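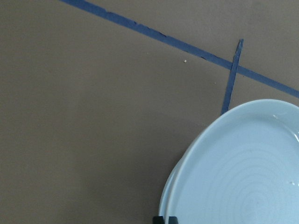 Photo: Cuiping Du / Hosura

Hosura runs its tableware handling cell in the back half of the Grikard building, and in February 2021 it was open to visitors for one afternoon. The subject of the tour was upkeep. The cell has one arm, a two-finger gripper with a small camera at the wrist, and a brown tabletop on which plates are picked up and set down again.

Position on the table is marked with dark blue painter's tape. A long strip runs diagonally and a shorter one crosses it, ending at the plate. The strips are torn by hand, so the edges are ragged, and the crossing is used only for coarse placement by the operator. The arm takes its own reference from a calibration routine that runs before each shift. Cuiping Du, who maintains the cell, replaces the tape when it lifts and wipes the table with a dry cloth first. Crumbs matter more than I expected – a grain under a foot ring tilts the plate enough to spoil a rim grasp.

The black fingertips are treated as consumables. They are inspected every 2,000 cycles and changed in pairs, even if one still looks good. Two screws hold each tip. After a change the gripper is closed on a gauge block, the zero is reset, and 9 test picks are made at reduced speed. One miss means the routine starts over.

Glazed ware is the hard case. A pale blue plate with a raised, rounded rim gives the fingers something to hold, but highlights on the glaze can be read by the camera as edges. Lindqvist, which supplied the lighting, fitted diffusers and set the lamps to 50 percent.

Open items on the maintenance sheet were a worn cable guide at the wrist and a slow release valve. The guide is on order from Firnuditz. The valve will wait for the May shutdown.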